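**Stumeo board backs second two-armed station, holds off on a third**

Stumeo will buy one more two-armed robot station for its assembly shop next year and put off a decision on a third until July, under an equipment plan the company's board passed this month.

The plan covers robots, end tooling, spare parts and training. It replaces a draft from last fall that called for two stations at once. Operations manager Davina Rutherford told the board she had cut the request after looking at how long it takes to get a station ready for work.

"We can pay for two. We can't staff the setup of two," Rutherford said. "The arms show up on a truck, and then there are months of somebody standing next to them."

Stumeo puts together small pumps and valve blocks for other manufacturers. Most of the work is done by hand at benches, and a lot of it comes down to putting a pin, a post or a sleeve into a hole with little room to spare. The company has been testing two-armed stations on practice boards fitted with pegs and matching openings before letting them near customer parts.

The trial has taken up most of the back bay of the Bassey Street building since spring. It is run by Lewis Menzies, a process engineer who joined the company from a packaging firm, and Jeanie Pringle, who spent years on the valve line before moving over.

A large part of the debate was over what goes on the end of the arm. Parallel grippers, with two straight fingers that open and close, cost less and are simpler to repair. Jointed hands cost more and need more attention, but Menzies wants them for parts that have to be turned or shifted during a job.

Blue pegs and cylinders on the practice board, under two arms:
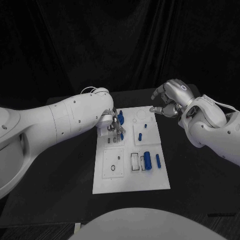
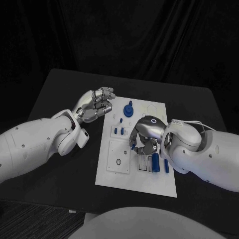 The plan settles the question by paying for both. The new station will come with one parallel gripper and one jointed hand, and a second jointed hand will be kept on the shelf as a spare. Menzies had asked for two spares. Finance director Jean Drummond took one out and moved the money to the maintenance line.

"If we're going to break something, I'd like to know we can get a person in here to fix it," Drummond said.

Drummond's office also set aside $2,000 for practice boards, pegs and fixtures, a line that did not appear in the draft. Until now those had been paid for out of the general shop supply account, and supervisors on the hand assembly side complained that they were running short on gloves and driver bits by the end of each quarter. Pringle said she expects to spend most of it on pegs in more sizes and on plates that can be swapped out when the holes wear.

The company asked three suppliers for quotes. One dropped out. Of the other two, Skornilach offered the lower price but would not commit to a delivery date earlier than 27 weeks after the order. Plolora quoted 18 weeks and included operator training at the Bassey Street building. The board chose Plolora, with the condition that final payment be held until the station has run for a full month on site.

Board member Lachlan Hepburn voted against the plan. He said he has no problem with the equipment but thinks the company is tying itself to one supplier too early, before it knows which jobs the stations will do. He asked that the July review include a new quote from Skornilach, and the rest of the board agreed to that.

Hepburn also questioned the floor space. The second station is to go next to the first, where two hand benches stand now. Those benches will move to the north wall, and an electrician has to run new power to them before the change can be made. Rutherford said the electrical work was priced into the plan and would be done over the summer shutdown. The existing compressed air lines will stay where they are.

No jobs are being cut under the plan, according to Rutherford. The assembly shop has 89 people on its payroll and has had trouble filling the evening shift. Two employees will be trained as station operators, with a pay step to go with it. The posting goes up inside the company first. Pringle will do the first round of interviews.

Workers who came to the open part of the meeting asked mostly about that training. One wanted to know if evening shift people would have a fair shot at it, given that all of the trial work has been on days. Rutherford said the training would be offered at two different times and that she would put this in the posting. Another asked what happens to the pay step if a station sits idle. Drummond said it stays with the person.

The harder question is which parts go over to the stations, and when. Menzies has a list of candidates, starting with a sleeve that is pressed into a pump body by hand today and that people on the line dislike because it is tough on the thumbs. He told the board he would rather begin with that one than with the highest-volume part, which is already quick to do at a bench.

"You pick the job people hate," he said. "That gets you a better reception."

Customers will have to sign off before any of their parts are moved. Two have been told about the trial, and Rutherford said she would write to the others before the order is placed. One customer contract requires a sample run and a written process description, and that paperwork alone could take until early summer.

For the July review, the board asked for a short report with hours of setup, hours of repair, the number of replacement parts used and what was spent on each. Menzies will keep the log. Drummond asked that setup hours be split by person so the company can see how much of Pringle's time the stations take up, as she is still called back to the valve line when it falls behind.

If the third station is approved then, the money would come from next year's reserve and it would go in the same bay. If it is turned down, the reserve goes to a new parts washer, which has been on the equipment list longer than the robots have.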